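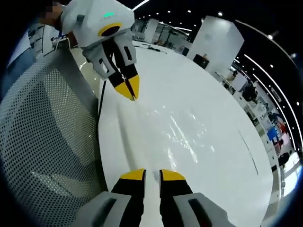
4.2 Shared tables and the trouble with shine

Of all the furniture in the Tredard study, the large white table drew the liveliest comments, and we were delighted by how much people had to say about it! Mulder and Mtshali interviewed 34 regular users in September, and 20 of them raised glare before we had asked a single question on lighting. A glossy white top picks up overhead light in long streaks (Figure 5), and users told us they shifted their work sideways to get clear of them – a habit we came to call "chasing the matte".

The same finish had keen defenders. Magagula's group loved how easily small dark items could be found on it, and cables left toward the far edge, as in the figure, stand out well against the white. Colour contrast of this kind rarely features in furniture guidelines, and we think it deserves a much closer look. Section 6 takes up the question with the grey tops trialled at Mokoena.

Figure 5. Glossy white work table with reflected overhead light; black cables toward the far edge.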